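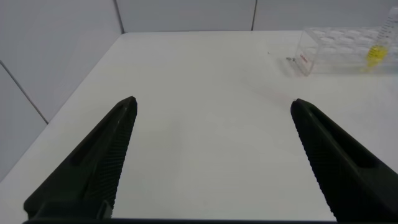 How many times do you have to show a robot one task before it can do it alone? For our tube task the first useful result came after 100 demonstrations, and we became comfortable with it only at 300.

I was asked this question three times in March, so I write the longer answer on my blog. The task is simple to say: take the tube out of the rack, hold it upright, put it back in another hole. With the hand I do it without thinking. With the remote control I needed 34 tries before I had one that I was not ashamed to save.

In the beginning I moved the arm too fast. My colleague Markos Kokkinos looked at my recordings and told me that I drive like a taxi driver. He was right. When I come near the tube quickly and correct at the last moment, the robot learns the correction too, and then it shakes in front of the rack when there is nothing to correct. Now I stop for a short moment above the tube, go down straight, close slowly – and only then lift.

The second thing I learned is to move the rack. My first 100 demonstrations had it nearly in the same place, and the result was good only in this place. For the next ones I put it more to the left, more to the back, a little turned. It is boring work and my shoulders hurt from it, but the difference was big.

We also tried guiding the arm by hand, which Bakalis from the other group prefers. It feels more natural for me, but my sleeve was in many of the recordings and I had to delete them. From 217 we kept less than half.

Next week I start with the cap. I think it needs two arms, and I have not yet decided how to hold both controllers without getting tired.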